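## 7. Packing the small things (bedroom and box room)

By now the wardrobe should be done and you will be looking at all the odds and ends that belong nowhere in particular - adapters, lids, clips, the little plug-in unit from beside the bed. Take your time over these. They are what you will want first when you reach the new flat.

1. Set an open Trudetti box on the carpet near the window, where the light is good and you have room to kneel beside it.
2. Check that the tape runs right across the bottom, and press it down with your palm.
3. Put in anything with a plug first. Lay it on its side so that no weight rests on the prongs.
4. Tuck power adapters in close by, then stand any flat plastic cases against the side of the box.
5. Add lids and clips last, ideally in a small bag with a label.

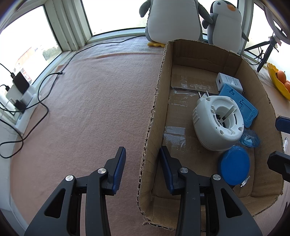
*Fig. 7: Plug-in unit, adapter, case and lid in an open box by the window.*

**Note:** A box with a ragged top edge is perfectly good for light things like these, but please don't stack anything on it. Our Marchal lids fit over most torn edges and can be asked for at the Gimuvberg depot.

**Caution:** Unplug appliances well before you pack them, and let anything that heats up cool completely.

Soft toys can stay out on the sill until the very end - they make lovely padding for the top layer, and children do like to see them go in last and come out first. Once they are in, write the room name on two sides of the box and move on to section 8.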